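10/02/2018, Werkstattbuch, Glasuren

So, endlich wieder ein Eintrag, und ich merke schon, dass er lang wird. Gestern Abend ist der Ofen aufgegangen (mit 2 Grad Übertemperatur am oberen Kegel, das darf man ihm in seinem Alter wirklich verzeihen), und die Mattglasur aus dem Nasr-Feldspat ist zum ersten Mal so geworden, wie ich sie seit Mai im Kopf habe: weich, ein bisschen wie Eierschale, und am Rand bricht sie in ein warmes Ocker. Ich habe mich gefreut wie ein Kind!

Es waren 16 Probeplättchen, alle aus dem groben Ekden-Ton, geschrüht wie immer. Nummer 2719 im Glasurheft ist die, um die es geht. Die mit mehr Kreide sind mir zu glänzend, die mit mehr Kaolin ziehen sich am Fuß zusammen und kriechen, da muss ich wohl noch einmal an die Schichtdicke. Dreimal tauchen war jedenfalls zu viel, liebe Grüße an mich selbst.

Jetzt zum Essgeschirr, das ja der eigentliche Anlass ist. Für die Teller denke ich an einen flachen Spiegel und eine schmale Fahne, damit sie auch auf einer hellen Steinplatte noch ruhig wirken und nicht so wuchtig daherkommen. Beiger Marmor mit bräunlich-orangen Adern verträgt sich mit dem Ocker, finde ich, mit einem kalten Weiß dagegen eher weniger.

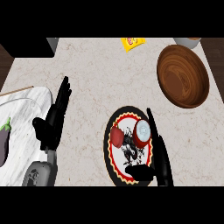 Mostafa Fahmy meinte dazu, die Farbe sei ja schön und gut, aber er würde keiner Mattglasur trauen, bevor nicht eine Scheibe Zitrone über Nacht darauf gelegen habe, und das Besteck kratze darauf erfahrungsgemäß graue Striche, die man nur mit viel Geduld wieder wegbekomme.

Da hat er leider recht, also kommt beides auf die Liste. Zitrone auf Plättchen vier und neun, dazu Essig auf die Rückseite, und für die Striche nehme ich die alte Gabel aus der Schublade. Falls es schlimm wird, mische ich die Kieselsäure etwas feiner an, Kanov hätte da ein Mehl, das ich sowieso einmal ausprobieren wollte.

Nächster Brand: langsamer abkühlen, Klappe zu lassen, auch wenn es in den Fingern juckt. Ezequiel Meléndez bitte noch nach dem zweiten Sieb fragen, meines hat ein Loch. Und der Eimer mit der Grilo-Engobe ist fast leer, Rest reicht vielleicht für sechs Schalen.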